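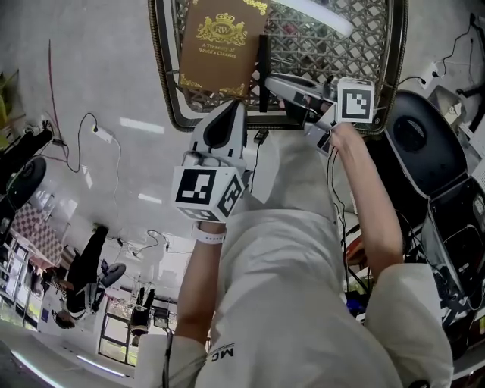 My neighbor downstairs told me that a basket for books is a basket for dust, and that I should buy a real shelf like normal people do. I have thought about this for one week and I want to answer her in a thread, because on the stairs I am too slow with words.

First, the facts. I have 188 books in a flat with one and a half rooms. The shelf I have is a Damero, the narrow model, and it holds 69 of them if I am strict. The others live in boxes, on the window sill, and now in baskets on the floor.

The wicker one is dark, with a brown rim and a pattern of diamonds in gray and tan. I bought it at the Stullenar market in October, from a man who wanted to sell me also the matching lamp. I did not take the lamp. I think about the lamp sometimes.

On the basket is the book I am reading in this month: A Treasury of World's Classics. Brown hard cover, gold corners, a gold crown with the letters RW. I like very much this kind of cover. It looks like it belongs to somebody with a fireplace.

The rule is simple. One book lies on the basket, and this is the book I read now. When I finish, it goes to the box and another one comes. If I put two books there, I read none of them. I have tested this.

Somebody asked me in a message if wicker is bad for old covers. It can be! The ends of the wicker are sometimes sharp and they scratch the cloth. I pass an old nylon stocking over the whole basket, and where it catches, I cut the little end with nail scissors. It takes one evening, with the radio.

About the dust, my neighbor has right, a little. The dust goes into the weave and a cloth does not reach it. I use a dry paint brush, the wide one, and I go always in the direction of the diagonal. Then the other diagonal. Then I sneeze.

Please do not wash wicker in the bathtub. I did it with my first basket and it dried in the shape of a potato. It was from Dindanby and it was not cheap, and now it holds onions.

The floor is pale gray, so a dark basket looks good on it. It also means that I see it in the night and do not kick it. I kicked the boxes many times.

For winter I would put something flat under the basket, a piece of felt or an old place mat. My floor becomes cold near the outer wall and I do not trust it with paper. In summer I forget about this completely.

I looked at new shelves, I want to be fair. The one that I like has 908 in the price and this is without the delivery. For this money I can buy more than 2,000 pages of something and still have dinner.

Small update. The neighbor came up to bring back my cake tin and she looked at the basket for a long time. She said it is "not the worst." Then she asked if I have something to read with short stories, nothing sad.

I gave her one from the window sill. So now it is 187 and I did not need a shelf for this.

To the two people who asked where the cat is: Kiss does not sleep in this basket. I offered it to her before the books moved in. She sat beside it for the whole afternoon, and then went into the Damero, on the lowest board, where now there are no books anymore. So please subtract maybe nine from my 69.

Next I want to sort the boxes. I will try by color of the cover first, I know that some of you hate this.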